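Project report: is the Prultis tabletop gripper kit worth buying for a school workshop?

Tratthorpe College, robotics option, group 2

Why we did this

The department was offered the Prultis kit at an educational price and asked our group to test it before anyone signed the order. The sales leaflet says it is "ready to work in 30 minutes" and that it will pick up "everyday items without tuning". We have read that kind of sentence before, so we wrote our tests around those two claims and left the rest of the leaflet alone.

What comes with it

The kit is an arm, a two-finger gripper, a small camera that mounts at the wrist, a power supply and a login for the Memdale software. The login lasts one school year. What it costs after that is not on the leaflet or the website, and our email asking about it has not been answered.

Setting up

Set-up took us most of an afternoon. The printed guide describes an older version of the menus, so we kept looking for buttons that had moved. The fault code we saw most was 1101, which the guide lists as "contact supplier". Switching everything off and on again cleared it each time, but we never found the cause.

Testing

We tried 13 items from the workshop and the canteen, first with the factory settings and then with our own. Cardboard boxes and a glue stick were easy. Pens and washers were not, as the fingers kept stopping too high above the table. Shiny surfaces were the next thing we wanted to look at. The leaflet shows the kit on a plain matt mat, and we doubt many buyers will have one.

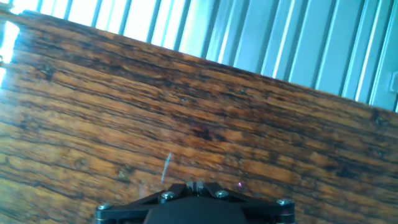

Fig. 1. Wrist camera view of the gripper with its tips close together over the varnished wood.

The grain and knots are much darker than the wood next to them, and the software sometimes marked a knot as an object. Glare gave us trouble too, mostly in the morning. We turned the sensitivity down and got fewer false objects, but then it missed the washers altogether. The help page suggests "even lighting" and stops there.

Comparison

The Huamán kit the college already owns is slower and has no camera. It also needs no login. For teaching basic pick and place we would still choose it, and it is paid for.

Our view

The Prultis gripper seems solidly made and nothing broke. The claims about set-up time and tuning did not hold up for us. We would not recommend buying until the supplier puts the software price in writing and sends a guide that matches the menus.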